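**Pornirlow Mending Circle – questions we get a lot**

### Do I need to know how to sew?

Not at all! About half of our regulars had never threaded a needle when they first walked in. We start everyone on a running stitch and a flat patch, and most people go home the same evening with something they can wear again.

### When do you meet?

Fridays at 5, and we keep going until the last person has tied off their thread. Come late if you need to – there is always a chair.

### What should I bring?

One or two things that need fixing, clean please. Socks, jeans, tea towels, a kid's favorite hoodie, all welcome. We have needles, scissors and 41 colors of darning yarn (we are very proud of the greens).

### Is there a fee?

No. There's a jar by the door for thread money if you feel like it.

### Can you fix zippers?

Usually, yes! A slider that won't grip can often be squeezed back into shape. Missing teeth are harder, and then we'd suggest a new zipper, which takes two sessions.

### My fabric keeps puckering when I patch it. Help?

You're probably pulling too tight. Lay the cloth flat on a table, smooth it out from the middle, and pin before you stitch. Leave a tiny bit of slack at each turn. 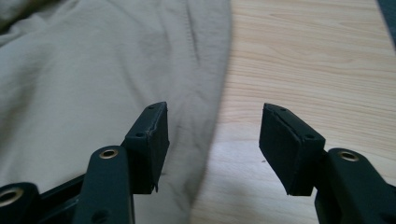
Sewwandi Khan adds that basting the patch first, with big ugly stitches you pull out later, cured her puckers for good, and that linen needs it more than denim does.

### Can I bring a sewing machine?

Sure, we have two free outlets along the back wall. Bring your own extension cord if you can.

### Who do I ask about the sashiko evening in March?

Cirilo Alvarado has the sign-up sheet. Beginners are very welcome, and thread is included.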